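Fadik Twin-Arm Bench Kit
Supplied by Stuvon for home and shared workshops

The kit comprises two arms with parallel grippers, mounting plates and fasteners for an aluminium extrusion rail. Members of the Pronmont workshop use theirs for folding T-shirts. Assembly requires 4 hex keys (not included). Cable ties should be fitted loosely at the elbow. Spare gripper fingers are sold in packs of 10.

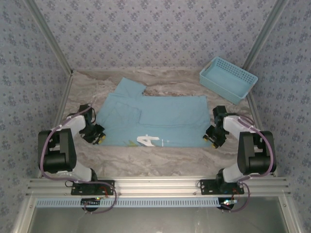
Ivone Brito asked whether the plates could be ordered separately, as her rail was already drilled.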